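Recording a two-person table carry, step by step

Last changed 27 Mar 2020

On this page I explain how we collect examples of a person and a humanoid carrying a table together. The recordings go into the Plomby set, which has 1,008 episodes at present. I suppose that you have already done the calibration page.

1. Put the folding table in the start position and check that the legs are locked.
2. Start the recorder (we use Werik) and wait until both video streams show a time. If one stream is late by more than 5 frames, restart both.
3. Bring the robot to the short end. The operator closes the hands on the edge slowly, one and then the other.
4. The person takes the opposite end and says "ready". Only now press the episode key.

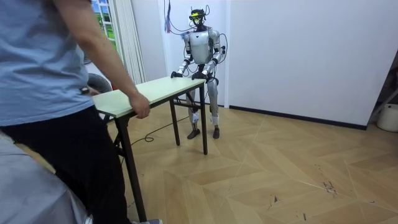

The room view, with a hand on the table at the person's end.

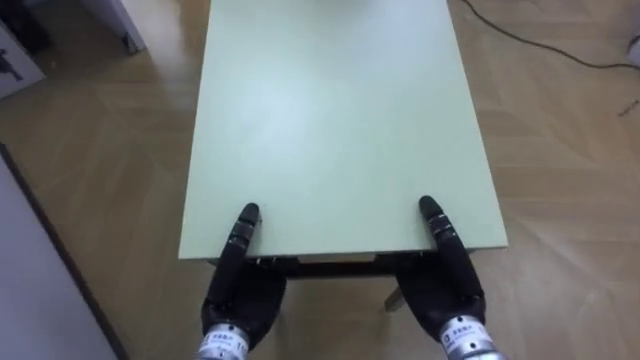
5. Lift a little, walk, put down. One episode should not be longer than 30 seconds.
6. Keep still for 2 seconds after the table is down, then press the key again. Please do not talk to the operator during this pause, it makes people move.
7. Write the label at once: good, slipped or stopped. A slipped episode is still useful, so do not delete it.

Change the person often. In January we had almost only one walker, and the policy learned his rhythm and became confused with anybody else. Cathal Mac Mathúna proposed to vary also the speed of the lift, and this helped us more than new rooms did.

If the time stamps jump in the middle of an episode, mark it "stopped" and repeat. The export to Daly is described on the next page.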